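Restocked in April. Same bin as last year, new drain hole plugs, price at the bottom.

# Cular sloped metal bin, gray

Large rectangular metal bin for loose parts, bar stock, offcuts, whatever you tip in. Sloped sides so stuff slides down to the floor and doesn't hang up in the corners. Gray outside, gray inside. Comes in one color. People ask. One color.

Made for Cular by the Killania shop. Ships assembled. No lid, see below for lids.

**Quick specs**

- Load limit: 80 kg spread out, not 80 kg dropped in from shoulder height
- Overall length: 116 cm
- Sides: sloped, smooth, no ribs
- Floor: flat, drain holes
- Finish: gray, will scuff, see Finish
- Stands: sold seperately

**What it's good for**

Short bars, blocks, castings, cut lengths of anything. Mixed colors in one bin is fine if you sort by eye. Red and green are easy to tell apart on the gray floor, dark blue less so, black forget it under bad lights. Small screws and washers, no, get the tray version, they find the drain holes every time.

Don't fill to the top if you're picking by reach. A single layer with gaps is quicker to work from than a heap. Long bars go in lengthwise. They won't stay that way. 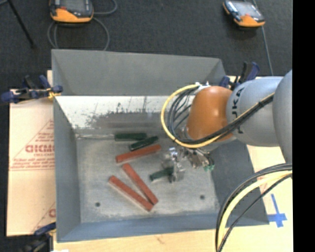 Ortiz at Dargate wrote in to say the slope is the best part, bars come down off the sides by themselves, but they'd have liked a rubber mat in the box because bare metal is loud when you dump a full crate into it. Fair. Mat is now an add-on, see Options. Cuts the noise a lot, covers the drain holes unless you punch it.

**Finish**

It's a work bin. The inside gets scratched in the first week, floor edges first, then the walls wherever things land. Doesn't hurt anything. We don't take returns for scuffs. Touch-up paint availible in small cans, most customers never bother.

Bright spots on the inside walls under strong lamps = glare, not a defect. If it bugs you move the lamp or order the matte spray with the bin.

**Drain holes**

Small, round. For wash water and coolant drips. Plugs now included, push in from the top. Lose one and any rubber plug from the Shezi hardware range in the same size will do.

**Cleaning**

Tip, brush, hose, wipe. Mild soap OK. No wire wheel. Don't leave it standing wet over a weekend with the plugs in, you will get a rust ring and then you will email us.

**Options**

- Rubber mat, black, cut to floor size
- Low stand or high stand, both bolt on
- Divider, one piece, drops in across the short way (not with the mat)
- Flat lid, lift-off, no hinge
- Label holder, screws to the outside wall

Divider is back ordered till the next Killania run. Everything else on the shelf.

**Setting it up**

Level floor or a stand. Bolt the stand feet down if people lean on the edge, and they do. Leave room on the side you load from. Check the rim for burrs when it arrives, run a gloved hand along it, file if needed. Ours are deburred but things happen in shipping.

**Shipping**

On a pallet, one or two per pallet. Two-person lift. Cardboard corners are not packing waste, keep them if you're moving the bin on to another site. Freight quoted by zip code, call before noon and it goes out same day if we have it.

**Price**

$500 each, stand and options extra. Ask about pallet pricing, we don't put it on the page because it changes with the metal price.

Older Dargate size bins: lids and mats for those are NOT the same part. Measure the inside before you order.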